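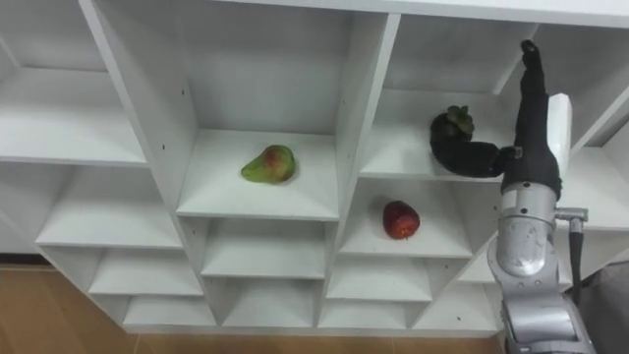

White cubby shelving, with a pear and an apple.

Irnthorpe Reading Rooms, progress note for March
To: Teemu Rissanen, Vistico small grants

Teemu, quick one before the afternoon group comes in. Fuller numbers with the claim form.

Spent so far: paint, lino for the back room, first half of the Higuchi invoice (the electrical work). Second half due when they sign off the lights. Still waiting on a date from them. Chased twice.

Books. More than 200 donated, sorting is slow. Lots of crime, hardly any picture books, so I'd like to move a little from the furniture line to buy some. Need your ok in writing for that I think?

Members: 70 signed up. Adult conversation group is going well, the homework club less so, it clashes with soccer. Moving it to 4:30 and we'll see.

Problems. 2 radiators still not working. Landlord says it's the valves, plumber says it's the pump. Kids kept thier coats on most of last week. Also the Vestadex catalog software won't import our old spreadsheet, so loans are on paper cards for now. Support have the file.

Next: finish sorting, get the lights signed off, print the new timetable, find someone to cover evenings when Anja is away.

Can the next payment come before the end of the month? Higuchi want paying inside 2 weeks of sign off and our account wont stretch to it.

Receipts to follow by mail.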